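4.2 Folding as a measure of household order

Much of the recent writing on domestic tidiness treats the folded towel as if it were a settled unit. A household that folds is counted as orderly, a household that does not is counted as something else, and the step between the two is rarely looked at. We are not convinced that the step is sound. This section goes back over the folding records from the Mellach survey, which we have used throughout the paper, and asks how much weight they can bear.

The survey covered 158 households and logged 3129 separate acts of folding. Those are respectable numbers, and they have been quoted since as though size alone settled the matter. What they hide is the way an act of folding was defined. Under the Mellach rules, an act began when a cloth was laid on a flat surface and ended when it was put on a pile. Anything folded in the air, against the chest, over the back of a chair or on the way up the stairs was left out. Tanabe, who drew up the rules, defended this on the grounds that table folding is easier to log in the same way from one home to the next. We accept that it is easier. Whether it tells us how people fold is another question, and the original report does not try to answer it.

The choice of surface matters more than it first seems. In most of the homes we went back to, the table used for folding was also the table used for eating, for post and for whatever had come in from the shops. Folding took place in whatever part of it was clear. A bath towel needs a good deal of room if it is to be spread flat before the first fold, and few of the tables offered it without something being pushed back. Respondents therefore began with the cloth at a slant, or with one end bunched, and squared it up as they went. The Mellach coding sheet has a box for "flat start" and a box for "corner start". It has none for a cloth that lies slantwise across the table with one corner already turned over, although this was a common way to begin.

Figure 3. A soft, towel-like cloth, mostly pale blue with a purple bound edge, lying at a slant on a wood-grained table; other household things stand along the far edge.

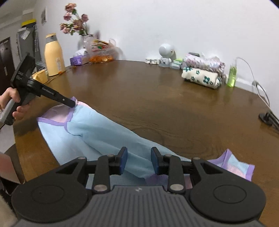

Does it matter where the fold begins if the towel ends up the same size?

It matters for the time taken and for how even the edges come out, though much less for how the pile looks in the cupboard. In our second round of visits, a towel begun at a slant was usually picked up and laid down again at least once before the first proper fold, and that extra handling was logged under Mellach as a fault.

We think calling it a fault is a mistake. Laying the cloth down again is how people find the long edge, and people who fold well do it as readily as people who fold badly. Matsuda made a similar point in his notes on the Kobori laundry rooms, where paid staff folding sheets would shake out and drop the cloth before starting. He treated the drop as part of the job. The Mellach coders, working from the same kind of movement, treated it as a failed attempt. When we recoded a set of 200 acts from the original log and allowed one relay before the first fold, most of the gap between "skilled" and "unskilled" households closed. The set was small and was not drawn at random, so we do not want to make too much of this. It is enough to cast doubt on the ranking.

A second difficulty is the cloth itself. The survey groups its items by size only: hand, bath and sheet. Thickness, softness and edging are ignored. Yet a soft cloth with a bound edge does not behave like a thin one with a plain hem. The binding is stiffer than the middle. It holds a line, which helps when two edges are being matched, but it also springs open at the corners, so the last fold has to be pressed down with the flat of the hand or it lifts again. Several respondents told us they kept such towels at the bottom of the pile for that reason. Others kept them on top because they were the nice ones. Neither habit can be recovered from the log, and both would change the order in which things were folded, and so the times.

Pattern may play a part too, although here our evidence is thin. It has been suggested, in the Trilis study among others, that a cloth with a contrasting border is folded more neatly, the colour giving the eye something to follow. The claim is attractive and has been repeated often. The Trilis figures come from 6 people, all of whom knew what was being tested, and who were given new towels that had never been through a wash. We saw no clear effect in our own visits. A border that has pulled tighter than the cloth around it after repeated washing gives the eye a wavy line to follow, and people who trusted it ended up with a crooked fold. An effect of some kind may still be there. We would want to see it in old towels before believing it.

The third difficulty is what stands around the cloth. Mellach coders were told to ignore other objects on the table unless they touched the item being folded. The thinking was that clutter should be scored separately, under its own heading, and the two scores compared later. In practice they cannot be pulled apart so easily. A bottle or a bag at the back of the table sets a limit on how far the cloth can be thrown forward, even if the cloth never reaches it. Respondents worked within that limit without comment. When we asked one of them, a retired printer who folded at a round kitchen table, whether the things along the far side were in his way, he said there was nothing on the table. He meant that there was nothing he would have moved.

That answer should worry anyone who relies on self-report here. The Plindilau questionnaire, which is cheap to run and has been widely taken up for that reason, asks people to say whether they fold "on a clear surface". Nearly all of them say they do. Our visits suggest that "clear" is being read as "clear enough", and that the reading shifts with the size of the cloth. A table that is clear for a tea towel may not be clear for a bath sheet, and the questionnaire does not say which one the person should have in mind.

None of this shows that folding is useless as a measure. It does show that the score as it stands mixes at least three things: the skill of the person, the nature of the cloth and the room left on the table. Tanabe has argued in reply that these will even out over a large enough sample. That would be so if they varied freely, but they do not. Homes with small tables tend to have fuller ones, and a full table gives more slantwise starts, which are then marked down. The households at the bottom of the Mellach ranking may fold perfectly well. They may simply have less table.

We therefore leave the folding score out of the combined index in section 5, and report it on its own with the recoded values beside it. Readers who prefer the original can put it back without trouble – the order of the top third hardly changes. The order of the bottom third changes a great deal, and it is the bottom third that has been used to draw conclusions about how people ought to be taught.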